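Print | E-mail
Last updated: October 4, 2023

Give Me a Place to Sit

by Verena Camenzind

My mother-in-law buys her stamps in the town she doesn't live in. Takes the bus to Wernar for them. Twenty-five minutes each way, past a perfectly good post counter in Sullau where the stamps cost the same and the clerk is nicer. The counter in Wernar has a chair next to it, that's the whole explanation. I asked her twice because I thought there had to be more to it.

So. Chairs. I want to make the case for chairs, the ordinary kind, in shops and banks and town halls and pharmacies. With backs. With arms if possible. I've been stewing on this since last December, when I had the knee done and spent six weeks finding out what my own town looks like to someone who can stand for four minutes.

It looks like a parking lot. Mostly it looks like a place where you are supposed to keep moving until you've paid.

I grew up here. Sullau had 3,268 people at the last count and I'd guess I know a third of them by their coats. When I was a kid the shoe store had a row of seats, obviously, but so did the fabric store, so did the hardware store (two kitchen chairs by the key machine, always an old man in one of them). The bank had a bench you could've slept on. The pharmacy had a sort of settee with a burn mark. You went in with your grandmother, she sat down, you got bored and crawled under something. That was errands.

The fabric store is gone, fine. The bank took its bench out when it redid the lobby. There's a tall table there now with no stools, for "quick consultations." I had a consultation at it on crutches. It wasn't quick. The pharmacy was bought by Clekia and they put a blood pressure machine where the settee used to be, and the machine has a seat, but there's a sign on the seat saying it is for people using the machine. I have had my blood pressure taken eleven or twelve times this year. It's fine, thank you.

I know what the answer is going to be, I've heard it from three different managers. Floor space. Every square foot has to earn. A chair takes up the room of a display rack and a display rack sells hand cream. OK. But somebody sitting in a pharmacy for ten minutes is staring at the hand cream for ten minutes. I've never bought so much hand cream as when I had somewhere to wait. And if there's nowhere to wait I go home and get the prescription delivered and then I'm not in the store at all, and neither is my husband, who only ever comes along to drive and used to wander off and buy batteries.

Nuria Kahsay has the bakery on the corner across from the fire station. She put a chair by the register two years ago for her own father. Just the one, she had no theory about it. Her father went back to his own place after a few months and the chair stayed, and when she tried to move it out for a bread rack she got, in her words, "a delegation." Four women. One had brought a cushion. She told me she sells more coffee now than she did before and she doesn't know if it's the chair or the coffee, she changed both. I like that she won't claim it. I'll claim it for her. It's the chair.

Now the second answer, the one people say a bit lower. If you put out chairs, people will sit in them. The wrong people, is what's meant. Teenagers, the man with the bags, anyone who isn't buying. I find this one hard to be polite about. A town that takes away all its seats so one man can't sit down has also taken them from everybody who is eight months pregnant, everybody over seventy, everybody who just had a shot and was told to wait and see if they feel faint. He sits on the church steps now, by the way. Still here! Still has the bags. We solved nothing and now my knee hurts.

And when we do put out seats we put out bad ones. I got into a real argument about this with Oisín Cullinane, who teaches at the middle school and is on the town's street furniture group, a thing I didn't know existed until I wrote them an angry letter. He said, but Verena, we added seating on Main Street, ten new places. And they did. They're those slanted rails at the bus stop that you lean your backside on, plus some concrete cubes. I said, that isn't seating. He said it's called seating in the catalog. We went around on that for a while.

Try it. Go lean on the rail for the length of one late bus. Then try getting up off a cube, which is knee height if you're twelve, with a bag in each hand and nothing to push on. Arms are the whole thing. People who can get up without thinking about it don't know this, I didn't. The back lets you rest and the arms let you leave. A seat you can't get out of is worse than standing because at least when you're standing you aren't going to have to ask a stranger to haul you up in front of the bus driver.

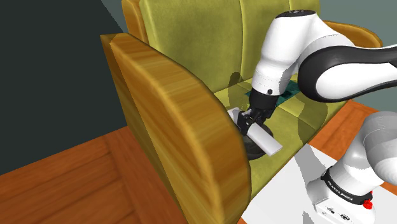
Tall back, padded seat, wooden sides: an armchair in olive-yellow upholstery. (Computer rendering)

Notburga Plattner taught me most of what I know about getting up. Physical therapist, very brisk, does not care for complaining. First visit she had me sit in every seat in her practice one after another and get out again, and I thought it was a test of the knee. It was more a test of the seats. Low sofa, terrible. Swivel stool, forget it. Then a firm armchair, high in the seat, ugly as anything, and I came up out of it like a person. I nearly cried. She wrote something down. After that I started noticing seat heights everywhere and I'm afraid I haven't stopped, I am no fun at restaurants.

What does a decent one cost? I went and asked at Lüthi, the used furniture place out past the feed store. $147 for a solid upholstered armchair, reupholstered seat, delivered. They had cheaper. Kitchen chairs with arms for the price of a pizza. I'm not going to pretend the town can put upholstery outdoors, obviously it can't, and a real outdoor bench with a back and armrests is a lot more and has to be bolted down and insured and whatever else. But I'm mostly talking about indoors! Indoors is easy. Indoors you need one chair and the will to leave it there.

Shahla Kazemi, who edits this page, told me I should deal with the cleaning question, so. The cleaning question. Cloth gets dirty, clinics can't have cloth, I understand that. Vinyl exists. Wood exists. The library in Wernar has wooden armchairs that must be older than me and they get wiped with a rag. Where there's no infection to worry about, I'd take a slightly grubby chair over a spotless floor with nothing on it. A stationery shop is not an operating room.

There's also a thing that happens when people sit, and this is the part I'd care about even with two good knees. They talk. Standing in line you look at the back of a neck. Sit two people down next to each other waiting for the same slow printer and within a minute you know whose daughter moved home. I found out about the culvert on Mill Road that way, I found out the choir needed altos. I got the name of my roofer from a woman I'd never met, waiting at the town clerk's, back when the clerk had chairs. Now there's a number dispenser and you can wait in your car and they text you. Very efficient. I waited in my car, I got my text, I got my dog license, I spoke to one person for under a minute and she was behind glass.

I don't think anyone decided on this. That's sort of what bugs me. Each place did its own little renovation and each one took out the shabbiest thing in the room and the shabbiest thing was always the chair. No one was in charge of adding it up. You only add it up if you need to sit.

What I want is small. If you run a shop in Sullau, put out one chair. Arms, back, not too low. Near the register where your customer can still see and be seen, not in a corner by the mop sink. Don't put a sign on it. Don't put a plant on it either, I've seen that done, a chair with a fern in it, I moved the fern. If you run the bank: you had a bench and I know it's in your basement because the teller told me. And if you're on the street furniture group, please, before you order more of those rails, borrow somebody's aunt and go sit on one with her. Take the bus after. Bring groceries.

My mother-in-law says she'll go on getting her stamps in Wernar for the time being. She needs a roll of them before the holidays. If the Sullau counter wants her back they know what to do, she's told them, she has in fact told them in writting.

Print | E-mail
Shared 147 times | 10 comments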